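Delix Starts Collecting Hand-Held Gripper Demonstrations

Delix has begun recording everyday manual tasks at its Gelirley office, where people work with a gripper in each hand and a headset on. The recordings will be used to train a control model for two-armed robots that the company plans to test later in the year.

The first phase began in May and covers 13 tasks, among them folding a towel, closing a zippered pouch and moving small parts from one tray to another. Delix wants 700 usable examples of each before it trains the first full version of the model. Short tasks take 14 seconds on average, and the longer ones can run past a minute.

"We ask people to work at a normal speed," said Cayetano Manzano, who runs data collection at Delix. "If they slow down to be careful, the model learns to be slow too."
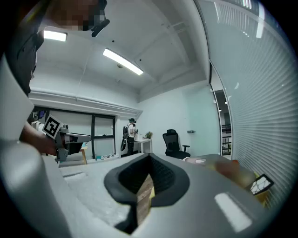 Does a failed attempt get thrown away?

Most are kept. A dropped object followed by a second try is labeled as a recovery and stored with the rest, while a recording with lost tracking or a missing stretch of video is deleted.

Square printed markers on the grippers help the software work out where the fingers are and how far they have opened. Each recording is checked by a script first and then by a reviewer. In a trial run before the project opened, almost 93 percent of recordings passed both checks. Most of the rejected ones came from a single workstation with a clock problem – it has been fixed, according to Manzano.

Operators switch tasks every hour, and the objects are swapped out between sessions so the model does not get used to one towel or one tray. Fanon, a software firm, is handling the labels. Görtz, which makes packaging equipment, is paying for part of the work and will get early access to the trained model.

Delix has not decided whether it will release any of the recordings. A second phase with kitchen tasks is planned at the same office.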